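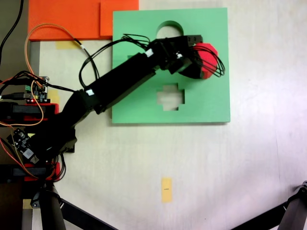

A green shape board with arch and cross cutouts, and a red block above it.

A shape board, also called a form board or shape-sorting board, is a flat panel with openings cut to match a set of solid blocks. The user picks up a block, finds the opening with the same outline, turns the block until the sides line up and lowers it into place. Shape boards are used in early education, in therapy for the hand and wrist, and in tests of grasping and fitting.

Design

Boards are usually square or rectangular and made in one plain color, with blocks in a contrasting color. Common outlines include the circle, square, cross, arch and hexagon. Each outline sets a different task. A circle fits at any angle, while a regular hexagon fits at six. An arch with one rounded end fits only one way unless it is turned over. Clearance between block and opening also matters – a tight fit calls for a steadier hand than a loose one.

The Flalden pattern, used in teaching rooms at Arkcombe, has 10 openings and allows a gap of 3 millimeters on each side.

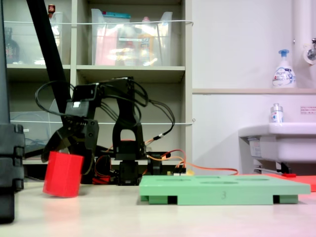
Blocks may be handed to the user or set out on the table beside the board. A block lying on its side must be turned upright before it can be fitted, and this is treated as a separate step in most scoring methods. Under the Jultport method, the user has 30 seconds for each block, and a session is limited to 30 minutes.

Storage and care

Boards are stored flat to prevent warping. Blocks are kept together in a lidded bin, and sets with missing pieces are withdrawn from scored use.

See also: Jigsaw puzzle; Pegboard; Fine motor skill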